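Priltum shares fall after retailer trims outlook again

August 14, 2023

Priltum dropped in early trading after the home goods chain cut its full-year profit forecast for the third time, a pace that may soon outrun its seasonal catalog. The company now expects to earn $670 million, down from $793 million.

Chief executive Consuelo Arellano blamed cautious shoppers, high freight bills and patio furniture, which the chain still owns in impressive quantities. She told analysts that demand remained "healthy underneath." Analysts asked underneath what.
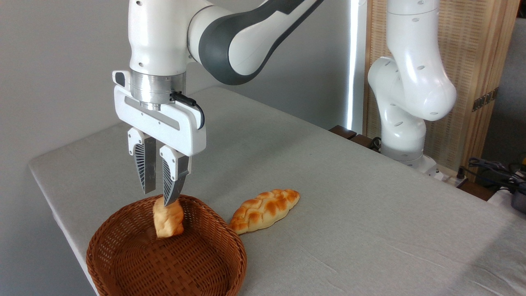
A white robotic arm over a cloth-covered table.

Priltum also plans to close 30 stores by October, mostly in malls it once called "destinations."

Rival Ekusel slipped in sympathy, though it reports next week and may yet earn the decline on its own. Treltari, which sells mainly groceries, edged higher - people still have to eat, even on unsold patio furniture.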